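Teaching a gripper to find and pull a zipper: the two-stage labeling method, step by step

Zippers are my favorite manipulation problem. The pull is tiny, it flops whichever way it likes, and the cloth around it moves the moment you touch it. Everything you learn on a zipper carries over to drawstrings, snaps and buckles, so it's a great place to start if you already have an arm, a wrist camera and a couple of free afternoons.

The method below splits the job in two. Stage one looks at the wrist view and answers "where is the pull, and which way does the track run?" Stage two takes that answer and produces short motions. Saeed Jalali and I first tried one big network for the whole thing and it was a mess to debug. Once we cut it in half we could see which half was failing, and progress got a lot faster (and a lot more fun!).

What you need

An arm with a two-finger gripper and soft fingers. A camera at the wrist, close enough that the fingertips show at the bottom of the view. A bag with a few zippers on it. A way to record joint positions and camera images with the same clock. We use the Portela logger for this, but anything that timestamps both streams will do.

Step 1. Put the bag down and leave it alone

Lay the bag flat on the floor and don't straighten it. Move it between recordings, turn it, let the straps land where they land. Our first batch had the bag in nearly the same pose every time, and the network learned the floor instead of the zipper.

Step 2. Record approaches, not just pulls

Bring the closed fingers down until they rest on the fabric, hold for a moment, then back off. Do this all over the bag, including spots well away from any zipper. The network needs plenty of views where the fingers are touching cloth and the right answer is "go somewhere else."
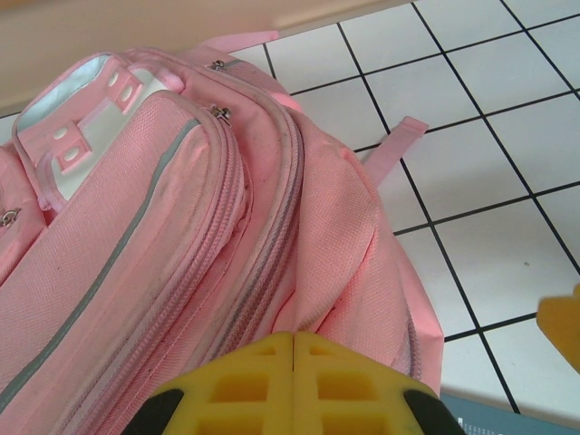
Skaston, 25 Jan 2019

We count a view like the one with the pink backpack as a good training image. The closed yellow fingertips are on the fabric, and there are silver pulls up near the top of the bag to aim for. The pale grey stripe beside the front pocket is a wonderful trap, too: long, straight and easy to mistake for a zipper track if your labels are sloppy. Keep lots of these.

Step 3. Label the pull and the track separately

For every image, click once on each pull you can see. Then draw a short line along the teeth, starting at the pull. If a pull is half out of view, label it anyway and tick the "partial" flag. Stripes, piping and strap edges get their own "not a track" line. We labeled 762 images this way, and adding the "not a track" lines helped more than any change to the network.

Step 4. Train stage one and look at the misses

Hold out 104 images and never train on them. After training, don't stop at the score. Open the misses one by one and sort them into folders by cause. Jad Obeidat did this for our Vosholm runs and spotted that most of our errors came from shadows in the folds, so we went back and recorded more of those.

Step 5. Add the motion stage

Record 20 hand-guided pulls per zipper. Cut each one into short pieces and train stage two to predict the next piece from the pull position, the track direction and the finger opening. Keep the pieces short! If the cloth bunches up, you want a fresh look from the camera before the arm commits to anything else.

Step 6. Run it slowly

Set a low force limit and try the widest zipper first. Save every run, failures included, and feed the stage one mistakes back into Step 3. We went through that loop 2 times before moving on to smaller pulls.

The label format and the training settings are in the Jullevance project folder, under "zipper". We plan to add drawstring recordings in March, with the same labels plus one for the knot.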